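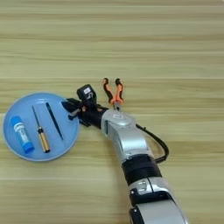

탁자 위의 하늘색 접시와 파란색 딱풀

다비아 (영화)

《다비아》(Davia)는 유언 매시슨(Ewan Matheson)이 감독하고 바리 매클리시(Mhairi MacLeish)와 공동으로 각본을 쓴 스톱 모션 애니메이션 장편 영화이다. 제작은 페르니에(Pernier), 배급은 에켄(Eken)이 맡았다. 스코틀랜드의 항구 마을을 배경으로, 폐관을 앞둔 영화관에서 영사기를 돌리는 소녀 다비아와 바다로 나갔다가 돌아오지 않은 할아버지의 이야기를 다룬다. 2021년 7월 27일에 공개되었으며, 같은 해 9월부터 일반 극장에서 상영되었다.

매시슨에게는 첫 장편 연출작이다. 대사의 양이 적고 인물의 얼굴을 교체식 부품 대신 손으로 조금씩 움직여 연기시킨 점, 한 편이 여섯 개의 장으로 나뉘어 있는 점이 특징으로 꼽힌다. 음악은 현악 사중주와 아코디언을 중심으로 편성되었다.

목차
1 줄거리
2 등장인물
3 제작
3.1 기획과 각본
3.2 인형과 세트
3.3 촬영
3.4 음악과 음향
4 주제와 형식
5 공개
6 평가
7 판본
8 같이 보기

줄거리

영화는 6개의 장으로 이루어져 있다. 각 장은 영화관에 남아 있는 필름 릴 하나에 대응하며, 릴의 제목이 곧 장의 제목이 된다.

제1장 〈밀물〉에서 열두 살인 다비아는 할아버지가 운영하던 영화관의 영사실에서 지낸다. 할아버지는 지난겨울 배를 타고 나간 뒤 소식이 없고, 어머니는 건물을 팔기로 결정한 상태이다. 다비아는 마지막 상영일까지 하루에 릴 하나씩을 틀어도 좋다는 허락을 받는다. 첫날 관객은 앞줄에 앉은 노인 한 사람뿐이다.

제2장 〈소금 창고〉에서 다비아는 필름의 중간에 본편과 무관한 장면이 이어 붙어 있음을 발견한다. 젊은 시절의 할아버지가 부두의 창고 앞에 서 있는 짧은 장면이다. 다비아는 같은 장소를 찾아가지만 창고는 이미 다른 용도로 쓰이고 있고, 벽에 남은 페인트 자국만이 필름 속 모습과 일치한다. 창고에서 일하는 소년 캘럼이 다비아에게 열쇠 하나를 건넨다.

제3장 〈등대지기의 아내〉는 영화 속 영화의 형식을 취한다. 다비아가 트는 무성 멜로드라마가 화면 전체를 차지하며, 그 인물들이 마을 사람들과 같은 얼굴을 하고 있다. 후반부에서 필름이 타 들어가고, 영사실의 다비아가 끊어진 부분을 이어 붙이는 모습으로 돌아온다. 이 장에는 대사가 없다.

제4장 〈안개 신호〉에서 마을에 안개가 끼어 배가 나가지 못하게 되고, 할 일이 없어진 어부들이 영화관에 모인다. 어부들은 저마다 할아버지에 대해 서로 맞지 않는 이야기를 한다. 어떤 이는 그가 빚을 졌다고 하고, 어떤 이는 바다 건너에 다른 가족이 있었다고 한다. 다비아의 어머니가 처음으로 객석에 앉는다.

제5장 〈되감기〉에서 다비아는 릴마다 끼워져 있던 장면들을 잘라 내어 하나의 필름으로 잇는다. 순서를 정하지 못한 다비아는 앞줄의 노인에게 도움을 청한다. 노인은 과거 할아버지와 함께 영사기를 다루던 사람이었으며, 두 사람이 다툰 뒤 수십 년간 말을 하지 않았다는 사실을 털어놓는다.

제6장 〈썰물〉에서는 마지막 상영이 열린다. 다비아가 이은 필름은 할아버지가 매년 같은 날 부두에서 찍은 기록이었음이 밝혀진다. 필름은 빈 부두에서 끝나고, 객석의 사람들은 불이 켜진 뒤에도 한동안 일어나지 않는다. 다음 날 아침 다비아는 카메라를 들고 부두로 나간다. 할아버지의 행방은 끝까지 설명되지 않는다.

등장인물

다비아
주인공. 영사실에서 자라다시피 한 소녀로, 말수가 적고 손에 늘 면장갑을 끼고 있다. 글을 읽는 속도는 느리지만 필름의 상태는 냄새만으로 알아맞힌다. 이름은 할아버지가 타던 배의 이름에서 따온 것으로, 작중에서는 제4장에 가서야 언급된다.

할아버지
필름 속에서만 등장한다. 목소리가 나오지 않으며, 정면을 보는 장면도 제6장에 한 번 있을 뿐이다. 어부이자 영화관 주인이었다.

어머니
영화관 건물의 매각을 결정한 인물. 초고에서는 다비아와 대립하는 역할이 강했으나 최종본에서는 생계를 걱정하는 현실적인 사람으로 그려진다. 매클리시가 목소리를 연기했다.

앞줄의 노인
매일 같은 좌석에 앉는 관객. 엔딩 크레디트에도 이름 없이 ‘앞줄의 노인’으로 표기된다.

캘럼
창고에서 일하는 소년. 다비아에게 열쇠를 건네고, 제5장에서는 필름 통을 나르는 일을 돕는다.

어부들
제4장에 집단으로 등장한다. 대사가 겹쳐 들리도록 녹음되어 있어 개별 인물의 구분이 분명하지 않다.

제작

기획과 각본

매시슨은 단편 애니메이션을 만들던 시절에 영사 기사를 주인공으로 한 짧은 이야기를 구상하였고, 이것이 《다비아》의 출발점이 되었다. 처음의 구상은 폐관일 하루 동안 벌어지는 일을 다룬 무언극이었다. 매클리시가 각본에 참여하면서 필름 릴마다 다른 이야기를 담는 구성이 도입되었고, 다비아의 어머니와 앞줄의 노인이 새로 만들어졌다.

두 사람은 각본을 쓰는 동안 역할을 장별로 나누었다. 매시슨이 홀수 장을, 매클리시가 짝수 장을 맡아 초고를 쓴 뒤 서로 바꾸어 고쳤다. 제3장의 무성 멜로드라마는 예외로, 각본 없이 스토리보드만으로 만들어졌다. 할아버지의 행방을 밝히는 결말도 한 차례 쓰였으나 채택되지 않았다. 이 결말에서는 다비아가 먼 항구에서 온 엽서를 받는다. 엽서의 소품은 이미 제작된 상태였으며, 완성본에서는 영사실 벽에 붙은 여러 장의 종이 가운데 하나로 쓰였다.

제목은 기획 단계에서 《마지막 릴》이었다. 페르니에가 제작에 들어가기로 하면서 비슷한 제목의 작품이 많다는 의견을 냈고, 배의 이름이자 주인공의 이름인 ‘다비아’로 바뀌었다.

인형과 세트

배경이 되는 마을은 작중에서 이름이 나오지 않는다. 제작진은 스코틀랜드 동부 해안의 던바(Dunbar)를 답사하여 항구의 형태와 붉은 사암의 색을 참고하였으나, 영화의 마을은 특정한 장소를 재현한 것이 아니다. 등대의 위치와 부두의 방향은 이야기에 맞게 새로 설계되었다.

인형은 금속 관절 뼈대에 실리콘을 입힌 방식으로 만들어졌다. 얼굴은 표정별 부품을 갈아 끼우는 방식이 검토되었으나, 시험 촬영에서 표정이 지나치게 또렷하게 끊긴다는 이유로 폐기되었다. 대신 눈꺼풀과 입 주변에 작은 관절을 심고 애니메이터가 매 프레임 손으로 움직였다. 이 때문에 피부 표면에 미세한 떨림이 남았는데, 매시슨은 후반 작업에서 이를 지우지 않기로 하였다.

다비아 인형은 크기가 다른 두 종류가 있다. 큰 인형은 영사실 장면과 근접 촬영에, 작은 인형은 마을 전경에 사용되었다. 장갑은 실제 면직물로 만들었으며, 촬영이 길어질수록 보풀이 일어 여러 차례 교체되었다. 장갑의 때는 장이 진행될수록 짙어지도록 염색 단계를 나누었다.
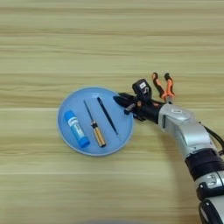 영화관 세트는 영사실, 객석, 매표소의 세 부분으로 나뉘어 제작되었고, 각 부분을 따로 떼어 카메라를 넣을 수 있도록 벽과 천장이 분리되는 구조를 취했다. 영사기는 모형이면서도 내부의 톱니가 맞물려 돌아간다. 모형 필름에는 실제 작중 장면을 축소 인쇄하였으나 화면에서는 거의 알아볼 수 없다.

바다의 표현에는 여러 재료가 쓰였다. 가까운 물결은 투명한 젤을 붓으로 밀어 움직였고, 먼 바다는 주름을 잡은 천 아래에 막대를 넣어 굴렸다. 제4장의 안개는 유리판 여러 장에 얇게 칠한 물감을 겹쳐 만들었다. 초기에는 솜을 사용하였으나 조명의 열로 모양이 변해 프레임 사이의 연결이 맞지 않았다.

제3장의 영화 속 영화에는 별도의 종이 인형이 사용되었다. 두꺼운 종이를 오려 관절 부분을 실로 묶은 것으로, 본편의 인형보다 움직임이 뻣뻣하다. 배경도 먹과 목탄으로 그린 평면 그림이다.

촬영

촬영 기간은 11개월이었다. 완성본은 1,823개의 숏으로 이루어져 있으며, 제작진은 세트를 여러 구역으로 나누어 복수의 장면을 동시에 찍었다. 장의 순서대로 촬영하지는 않았고, 영사실 장면을 먼저 모두 마친 뒤 마을과 부두 장면으로 넘어갔다. 마지막으로 촬영된 것은 제1장의 도입부에서 다비아가 계단을 올라가는 장면이다.

움직임은 초당 24프레임을 기준으로 하되 대부분의 동작을 두 프레임씩 같은 자세로 찍었다. 다비아가 필름을 다루는 손동작만은 한 프레임마다 자세를 바꾸어 다른 동작보다 매끄럽게 보이도록 하였다. 매시슨은 영사실 안에서만 주인공이 편안해 보이기를 원했다고 밝혔다.

조명은 장소에 따라 구분되었다. 마을의 낮 장면은 하늘 쪽에서 고르게 퍼지는 빛을 사용하여 그림자가 옅고, 영화관 내부는 영사기의 광선과 비상등만을 광원으로 설정하였다. 객석 장면에서 스크린의 빛이 인물 얼굴에 어른거리는 효과는 세트 안에 작은 화면을 설치하고 해당 장면을 한 프레임씩 띄워 얻었다. 이 방식은 영상이 먼저 완성되어 있어야 했으므로 필름 속 장면들이 다른 장면보다 앞서 편집되었다.

제6장의 마지막 상영 장면은 전체에서 가장 긴 숏을 포함한다. 카메라가 영사실 창에서 출발하여 객석 위를 지나 스크린까지 이동하는 동안 관객 인형 전원이 조금씩 움직인다. 한 차례 촬영이 절반가량 진행된 시점에서 객석 의자의 고정 나사가 풀려 처음부터 다시 찍었다.

음악과 음향

음악은 현악 사중주와 아코디언으로 연주되었다. 각 장에는 하나의 선율이 배정되어 있고, 제6장에서 앞의 다섯 선율이 차례로 다시 나온다. 제3장의 음악은 무성 영화의 극장 반주를 본떠 조율이 조금 어긋난 업라이트 피아노 한 대로 녹음되었다.

대사는 촬영 전에 녹음하였다. 배우들은 한 방에 모여 연기하였으며, 어부들이 등장하는 장면에서는 서로의 말을 끊는 것이 허용되었다. 각본에 없던 말이 섞였고 일부는 그대로 완성본에 남았다. 다비아의 대사는 녹음 이후에도 계속 줄어, 초고의 대사 가운데 절반 이상이 편집에서 빠졌다.

영사기의 작동음은 장면의 분위기에 따라 속도가 달라진다. 제1장에서는 일정하게 들리지만 제5장에서는 다비아가 망설일 때마다 느려진다. 파도 소리는 부두 장면뿐 아니라 영사실 장면에도 낮게 깔려 있으며, 마지막 상영이 시작되는 순간에만 완전히 사라진다.

주제와 형식

작품의 중심에는 기록과 기억의 어긋남이 있다. 마을 사람들의 증언은 서로 모순되고, 필름에 남은 할아버지는 아무 말도 하지 않는다. 다비아가 필름을 잇는 순서에 따라 이야기의 의미가 달라지며, 영화는 그 순서가 옳았는지 판정하지 않는다.

화면비는 장면의 성격에 따라 변한다. 본편은 가로로 넓은 화면이고, 필름 속 장면은 좁은 화면에 모서리가 둥글다. 제6장의 끝에서 다비아가 부두에 카메라를 세우면 화면이 서서히 좁아져 할아버지의 필름과 같은 비율이 된다. 이 변화는 대사나 음악의 강조 없이 진행된다.

색채에서는 객석의 짙은 빨강과 바깥의 회청색이 대비를 이룬다. 두 색은 제4장에서 어부들이 영화관으로 들어오면서 처음 섞인다. 어부들의 방수복이 객석 조명을 받아 갈색으로 보이는 장면이 이에 해당한다. 어머니의 외투도 장마다 조금씩 붉은 기가 더해진다.

영화관을 향수의 대상으로만 그리지 않는다는 점도 자주 언급된다. 작중의 영화관은 지붕이 새고 적자가 쌓여 있으며, 건물이 팔린다는 결정은 끝까지 번복되지 않는다. 폐관 이후 건물이 어떻게 되는지도 나오지 않는다.

공개

첫 상영은 795석 규모의 극장에서 열렸다. 상영 전에 종이 인형과 세트 일부가 로비에 전시되었고, 상영 후에는 매시슨과 매클리시가 관객과의 대화에 참석하였다. 두 사람은 할아버지가 어떻게 되었느냐는 질문에 답하지 않았다.

에켄은 9월의 일반 상영을 준비하면서 예고편에서 줄거리를 거의 노출하지 않는 방침을 택했다. 예고편은 다비아가 필름을 영사기에 거는 동작만으로 구성되어 있다. 포스터는 두 종류로, 하나는 영사실 창 너머의 다비아를, 다른 하나는 빈 부두를 담고 있다. 후자는 결말을 암시한다는 이유로 상영 후반에야 쓰였다.

일부 극장에서는 장과 장 사이에 짧은 휴식 시간을 두는 특별 상영이 이루어졌다. 이 상영에서는 다음 릴을 준비하는 동안 영사기 소리만 객석에 흘렀다. 대사가 없는 제3장에 생연주를 붙인 상영도 있었다.

평가

평단의 반응은 대체로 호의적이었다. 손의 움직임을 다루는 섬세함과 제3장의 종이 인형 장면이 특히 좋은 평을 받았으며, 어머니를 악역으로 만들지 않은 각본도 장점으로 거론되었다. 마지막 화면비의 변화는 작품을 대표하는 장면으로 여러 평에서 다루어졌다.

부정적인 의견은 주로 중반부의 속도에 집중되었다. 제4장에서 어부들의 이야기가 반복되어 긴장이 떨어진다는 지적이 있었고, 말이 겹치는 녹음 방식 때문에 내용을 따라가기 어렵다는 평도 나왔다. 어린 관객에게는 결말이 불친절하다는 견해와, 어린 관객일수록 설명이 없는 결말을 쉽게 받아들인다는 견해가 엇갈렸다. 캘럼의 비중이 제2장 이후 크게 줄어드는 점도 아쉬운 부분으로 꼽혔다.

애니메이션 제작자들 사이에서는 피부의 떨림을 남긴 결정이 논의의 대상이 되었다. 손작업의 흔적이 필름이라는 소재와 어울린다는 쪽이 많았으나, 근접 화면에서는 주의를 흐트러뜨린다는 반론도 있었다.

판본

극장판 외에 장별 순서를 바꾸어 재생할 수 있는 가정용 판본이 있다. 기본 재생은 극장판과 같으며, 별도의 메뉴에서 필름 속 장면만을 이어 볼 수 있다. 이 경우 다비아가 정한 순서와 촬영 연도순 가운데 하나를 고르게 되어 있다. 촬영 연도순으로 보면 할아버지가 정면을 보는 장면이 중간에 온다.

부가 영상으로는 세트 제작 과정, 채택되지 않은 결말의 스토리보드, 어부 장면의 녹음 현장이 수록되었다. 음성 해설은 매시슨과 매클리시가 함께 녹음하였으나 제3장에는 해설이 들어 있지 않다.

한국어 자막에서는 어부들의 사투리를 특정 지역의 말로 옮기지 않고 구어체로 처리하였다. 겹쳐 들리는 대사는 화면 위와 아래에 나누어 표시된다. 장 제목 가운데 〈안개 신호〉는 초기 자막에서 〈무적〉으로 번역되었다가, 적수가 없다는 뜻으로 읽힐 수 있어 수정되었다.

같이 보기

스톱 모션
종이 오리기 애니메이션
영사 기사
영화 속 영화
화면비

분류: 스톱 모션 애니메이션 영화 | 영화관을 소재로 한 영화 | 스코틀랜드를 배경으로 한 영화 | 감독 데뷔 영화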